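Akevness Teaching Partnership: Progress Report to the Rorner Fund

November | By Domnica Pop
Print | E-mail
Shares: 4

Reporting period and status

The report covers the autumn term of the Akevness project, in which marketing students work on the written customer communication of small firms. Work packages A and B are complete. Work package C, the newsletter trial, has been run but the analysis is open. Spending is within the approved budget lines and no transfer between lines is requested.

The grant agreement asks us to report on recruitment of firms, the customer survey, the student deliverables and any change to the work plan. These are taken in that order.

Recruitment of firms

Four firms signed the participation agreement. The agreement gives students read access to the firm's website statistics and mailing tool, names a contact person, and commits that person to one meeting during the drafting stage and one at the end. Trorko, a supplier of shelving and storage fittings to shops, was the first to sign and has supplied the most complete data. The remaining firms asked not to be named until they have approved the final text of the case notes, and are identified by letter in the annex.

Signing took longer than planned. The delay came from the data clause, which in its first version did not say who would delete the exported mailing lists at the end of term. The clause was rewritten so that exports stay on the firm's own account and students work on them there. All firms accepted the new wording. We recommend using it from the start in the spring term.
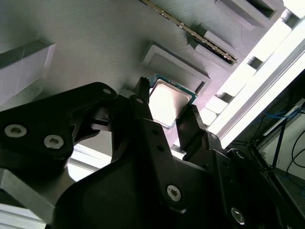 A processor and the gray mounting panel.

Customer survey

The survey was sent by the firms to their own customers, with a common set of questions and a short section specific to each firm. It closed with 153 usable responses. Responses were counted as usable when the common section was complete; the firm-specific section could be left blank.

The common section asked how the customer first heard of the firm, which channel they used for their last question, and whether the answer was clear enough to act on. The last item was the one the students relied on most. Free-text answers to it were coded by two students working separately, and disagreements were settled in a seminar session. The coding sheet is in the annex.

The main result is that customers do not have trouble finding the firms. They have trouble after the first contact. Complaints in the free text center on order confirmations that leave out the delivery window, price lists that use internal product codes, and replies that refer the customer to a page without saying where on the page to look. Few respondents mentioned social media in any form, although it had been the first item on every firm's wish list at the opening meeting.

The survey has limits that should be kept in mind. Customers without an e-mail address on file were not reached. Response rates differed between firms, and Trorko's customers make up the largest share of the sample, so the pooled results lean toward trade buyers. We have not weighted the data. Results by firm are given in the annex and should not be compared with each other.

Student deliverables

Each student group was required to hand in three items: an audit of existing customer messages, a rewritten set of those messages, and a short style guide that the firm could go on using without help. All groups handed in all items, with one style guide returned for revision and accepted on the second reading.

The audits were the strongest part. Groups collected every automatic message a firm sends, from the first inquiry to the invoice, and put them in the order a customer would receive them. In one firm the same customer could get messages under different sender names within a single order, written at different times by different people. The firm had not seen them side by side before. It has since merged them under one sender name.

The rewritten messages were of mixed quality. The better sets kept the firm's own terms and changed the order of information, so that the date, the amount and the next step come first. The weaker sets replaced plain sentences with slogans learned elsewhere in the degree program, and these were sent back. The course handbook now contains a page of before-and-after messages, with the firms' permission, to show the level of plainness expected.

The style guides vary in length more than we would like. The grant application described them as brief without setting a limit. We will set a limit of one printed sheet, both sides, for the spring.

Newsletter trial

Work package C tested a plain-text newsletter against the designed version that Trorko had been sending. The list held 1136 addresses after bounced and duplicate entries were removed. It was split at random by the mailing tool. Both versions carried the same items in the same order, with the same subject line, and went out in the morning of the same day.

Delivery went as planned. The measure named in the application was the open rate, and we now think this was a poor choice. Many mail programs load images in advance, which registers as an open whether or not a person has read the message, and a plain-text version cannot be measured in the same manner at all. We have therefore moved to replies and orders traced to the mailing. Replies have been collected. The order data depend on an export from Trorko's bookkeeping, which has been requested and has not yet arrived.

No result is reported for the trial at this stage. A figure based on replies alone would be easy to misread, as most replies concern delivery questions that the newsletter did not raise.
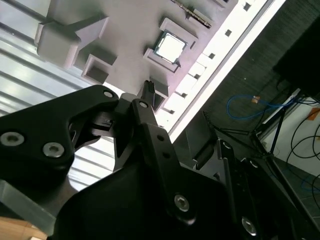 Nam-gil Min asked, on reading the draft of this report, whether the newsletter trial should be repeated with a second firm before any conclusion is drawn, and noted that trade buyers may be unusually tolerant of plain text. The point is accepted. A second run has been added to the spring plan, provided that a firm with a large enough list to private customers agrees to take part. The cost is limited to staff hours already budgeted under work package C.

Changes to the work plan

The closing presentation has been moved from the main lecture room to Ammann Hall, which has a projector usable by several groups without changing cables. There is no cost difference. Firms will be invited to the full session, where the plan had them attending only the part on their own messages. Each firm has been asked whether it objects to its audit being shown to the others, and one has asked for its price list to be left out.

The meeting schedule has also changed. The contact persons found the drafting-stage meeting too early, as students had little to show. It will be held after the audit is handed in.

Risks

The main open risk is the order export described under the newsletter trial. If it has not arrived by the end of the winter break, the trial will be reported on replies only and marked as incomplete. A smaller risk is staff time for second readings of student work, which ran over the planned hours this term. The overrun was covered by the department.

Next steps

Obtain the order export and complete the analysis. Send the case notes to the firms for approval. Issue the revised participation agreement and the one-sheet limit for style guides. Begin recruitment for spring, with priority given to firms that sell to private customers.

The annex, containing the questionnaire, coding sheet, results by firm and statement of expenditure, has been sent to Rorner separately.

Print | E-mail
Comments: 3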